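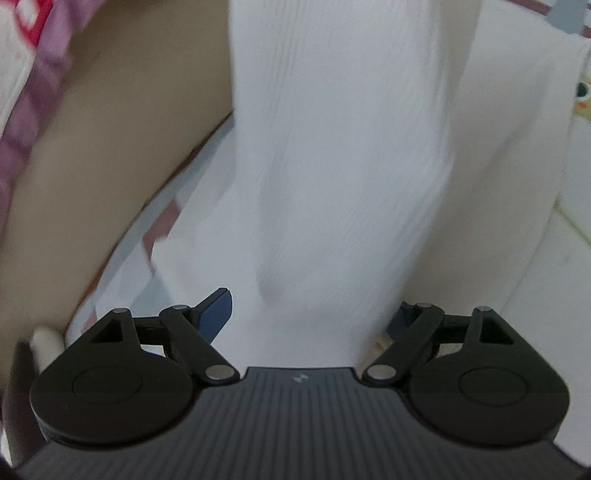 A hand-held gripper with white cloth hanging down between its fingers.

Call for participants: household trial of the Stoltton handling rules

Hudico is looking for people to test a draft set of rules for working with hand-held grippers in ordinary homes. The rules cover how the tool is checked, how it is held, what may be recorded and what happens to a recording afterwards. They are now in their second draft. The first draft was written mostly by people who work in a lab, and it shows in places.

What the work involves

You will use a hand-held gripper to do everyday jobs at home: picking up cloth, folding, sorting small items and putting things away in cupboards. Each session follows the draft rules. You then fill in a short form saying which rules you could follow, which you couldn't, and where the wording was unclear.

A session lasts 40 minutes, including the form. Each participant does eight sessions over four weeks. You can pick your own times, but no more than two sessions may be done in one day.

The rules under test

Participants will get the full document at the briefing. The main points are:

Check the finger pads and the linkage pins before every session. If a pin has moved or a pad is split, don't use the tool.
Keep long hair, drawstrings and jewellery clear of the linkage.
Before you start recording, remove letters, pill packets, family photos and screens from the area.
Nobody under 16 may hold the tool or be recorded. Other adults in the home must sign the household form first.
Stop for at least ten minutes after each 20 minutes of use.
Record failed grasps along with the good ones. Do not repeat a task to get a tidier result.
Note any change to the room between sessions, such as moved furniture or a different lamp.

Rule 6 caused the most argument in the first round. Of the 2,909 recordings handed in, 438 had to be set aside because the person had stopped and started again without noting it. We have rewritten the rule and want to know if the new wording works. We would also like comments on the household form, which several people in shared houses found hard to use.

Who can apply

You must be 18 or over and live within reach of our Skerkinlow office, as the tool has to be collected and returned in person. You need a room with a table or counter where you can work without interruption. No technical background is required. We would like to hear from people who are left-handed, people with small hands and people who have reduced grip strength, as the first group included very few of them.

You can't take part if you work for Hudico or for Yüksel, which supplies the tools, or if you have had a wrist or hand injury in the past six months.

Payment

Participants are paid $1,344 for the full eight sessions and the briefing. If you withdraw early you will be paid for each session finished, and you do not have to give a reason. Travel to the office is paid separately on production of a receipt.

Your recordings

Recordings are checked by two staff members before anyone else has access. You may ask for any recording to be deleted up to 5 weeks after your last session. Sound is not recorded. Recordings will be used to revise the rules and to train gripping software, and the consent form asks about these two uses separately. You can say yes to the first and no to the second and still take part.

How to apply

Ask for an application form at the Skerkinlow front desk, or have one sent to you by post. Applications close at the end of December 2018. Places are limited by the number of tools, and we will keep a waiting list.

Questions about the rules should go to Nurhan Güneş, who is editing the draft. Questions about payment, access needs or tool collection should go to Cyprian Kalinowski in the trial office.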